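Home | Courses | Handouts | Timetable | Contact

January
By the Course Office, Remcombe School of Fitness Instruction

Unit 3: Planning the Small Group Session

1. Purpose of the unit

This handout supports the lecture on session planning for instructors who lead groups in a studio or community hall. Students should read it before the practical and bring a written plan for one session. Plans are submitted through Privomano by noon on the day before the practical.

2. Screening and arrival

Every participant completes a health questionnaire before the first session. The instructor reads each form in advance and notes any joint, heart or balance condition. Late arrivals complete the warm-up before joining the main work, even when this shortens their session.
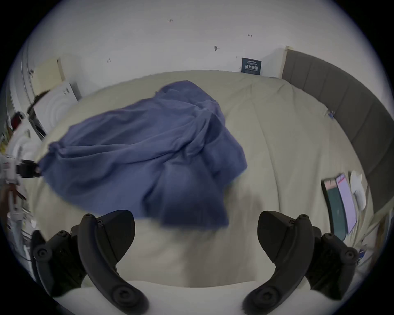 3. The warm-up

The warm-up lasts 15 minutes in a standard session. It begins with easy movement for the whole body and moves on to the joints used in the main work. Long static stretches are left for the end. Participants should be able to speak in full sentences throughout.

4. Choosing the load

The following order applies to any new exercise:

- Teach the movement with no load and correct the starting position.
- Add a light load and observe one short set from the side.
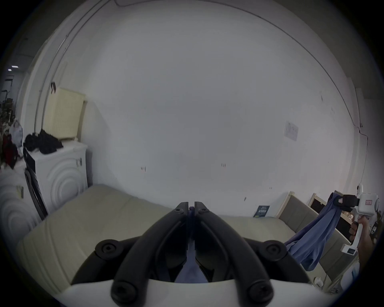 - Increase the load only when the last repetition matches the first in speed and range.
- Record the load on the Jastden sheet before the next exercise.

The Vương progression table, given out in the lecture, may be used for squats and rows. It does not cover overhead work. 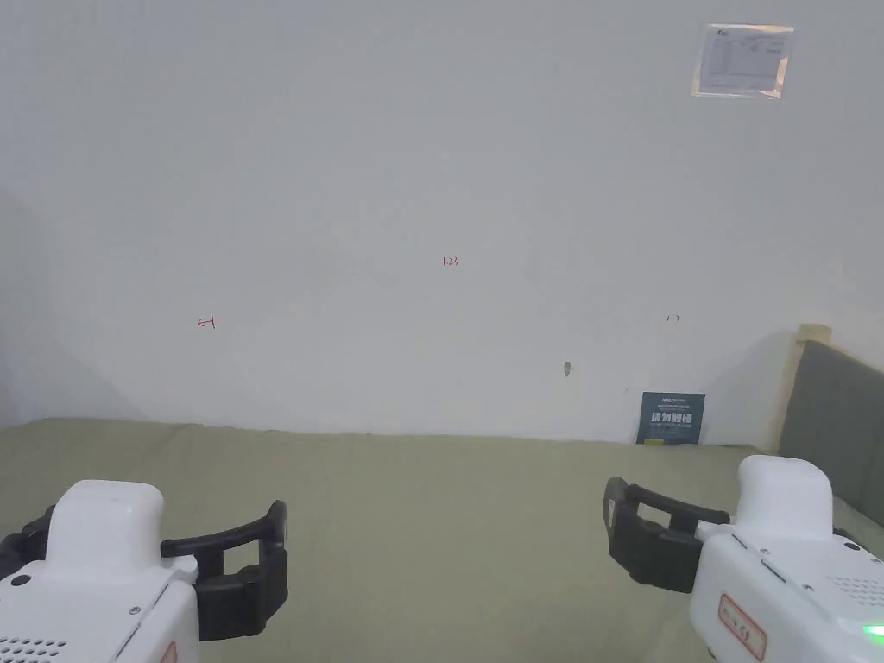

Grip training is often left out of beginner programs, although a weak grip limits rows, carries and deadlifts. Students should distinguish the crushing grip from the pinch. The curved jaw with a black pad on each white gripper is a fair model of one side of the pinch: pressure comes from two opposing sides, and there is no palm behind the load. A pinch hold of 20 seconds with a light plate is suitable for most adults.

5. Assessment

The plan is marked out of 22. A pass requires a complete screening section.

Comments

rowing_mum: Does the noon deadline apply to evening students as well?

Course Office: Yes, it is the same for all groups.

T22: The link to the progression table opens last year's version for me.

Previous | Next | Back to top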